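Notebook, bench 2 – pushbutton sort
March 4, 2019

Picked up where the August entry stopped. The pushbuttons from the Vaněk panel job are in the blue bin and have been nobody's problem for too long. Plan for the day was to settle the paper on the table, get a sorting order that Bohumila and I both agree on, and write down what goes back to stock and what does not.

Brown paper and blue tape, bench 2.

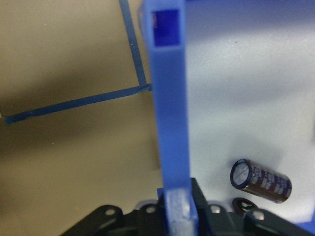
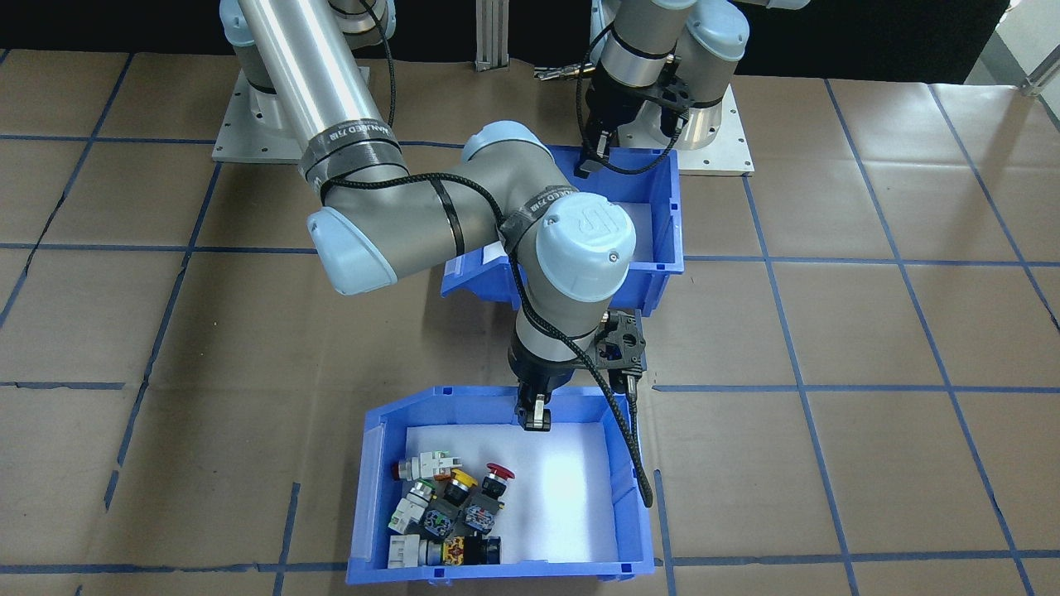 Inventory sheet says 904 pieces came off the panels in total. That figure is from Libor Pešek's count at teardown and I have not repeated it. The sheet lumps complete switches together with loose contact blocks, so it can't be used to check the sort. I have started a new sheet with separate columns for complete switch, head only, block only, and scrap. The old sheet is stapled behind it.

Paper. We went with the heavy brown roll from Mavik, not the white. White shows every mark and it was getting changed twice a week. The brown hides scuffs but it also hides small screws, and the terminal screws on these switches are small. Anyone working here should sweep the paper with the flat magnet at the end of the session, then check by hand, because the brass ones don't come up on the magnet. The lid of the screw tin is dented and has to be pressed down at the corner to close.

Tape. Thin blue, laid straight on the paper. Press it down with the edge of a ruler, not a fingernail. If a strip starts to lift, replace the whole strip; patches make a ridge and the buttons rock on it. Cut it with a blade on the cutting mat before it goes on the paper. I scored through the first sheet by trimming in place and had to start again, so that is one sheet and most of an hour gone. Leftover blue tape is in the second drawer. Please don't use it for labeling cables, we have the white for that.

Sorting order, as agreed with Bohumila Jireš:

1. Look at the head first. Cracked bezel goes to scrap whatever the contacts are like.
2. Press it by hand 20 times. Should come back cleanly every time. A slow return goes to the cleaning tray.
3. Meter across the contacts, pressed and released. Write down normally open or normally closed on the slip.
4. Check that the locking ring is there. No ring, goes in the ring tray until we see how many we can make up from scrap.
5. Bag and slip.

I had the meter check before the press test in my first version. Bohumila wanted them the other way around, and she was right. A few switches read fine at first and then read badly after being worked, and I would have passed them.

First batch was 200 switches, done by hand in two sittings. Results are on the new sheet and I won't copy them all here. Main thing is that the slow returns are mostly dirt under the head. There is a gray paste in there, probably old grease with dust in it from the panel shop. Warm water and a drop of dish soap, head only, block removed. Dry overnight on a towel. Contact cleaner also works but it leaves the plastic looking chalky, and Caltis will send them back if they look chalky. They said so last time.

The block comes off the head with a quarter turn on the older ones. On the newer ones there is a little latch on the side that needs a flat screwdriver, 3 mm or smaller. Don't lever it. I broke 6 latches before working out that it slides toward the terminals. Those are in scrap now with the heads kept for spares.

Locking rings. Short of them, as expected. Libor thinks a bag of rings went to Avska with the empty enclosures. He is going to call and ask. If they don't turn up, the ones from the scrap switches will cover part of it and we order the rest. Rings from the older type look the same but the thread is slightly different – they start to go on and then bind after a turn and a half. Don't force them. I have put a spot of white paint on the older rings.

Noise and clatter. Tipping switches from a height into a plastic bin is unpleasant and chips the bezels. Lower them in by the handful. Same goes for topping up a bin that is nearly full. I would keep it to a shallow pile so that the ones at the bottom can be got at without digging, and the ones with the long terminals don't hook onto each other.

Slips. The pre-printed ones have a box for "lamp voltage", which means nothing for a switch without a lamp. Put a dash in it. Leaving it blank caused an argument at the stock counter because a blank was read as not tested. Pencil only, since the bags sweat a bit in the cupboard and ink runs.

To do:

Second batch, same order, same sheet.
New roll of brown paper. The one on the hook has enough for two more changes.
Ask Caltis if they want the cleaned heads bagged with the blocks or apart.
Find the short ruler.
Libor to call Avska about the rings.
Get a second towel. One is not enough for a full tray of heads and they end up touching, and then the ones in the middle are still wet in the morning.

Added later: short ruler was in the screw tin drawer. Bohumila has read the sorting order through and wants one change, which is that step 4 should come before the meter check to save time on the ones with no ring. I would like to run the second batch as written first so the two batches can be compared, then change it. She is fine with that. Sheet stays as it is until then.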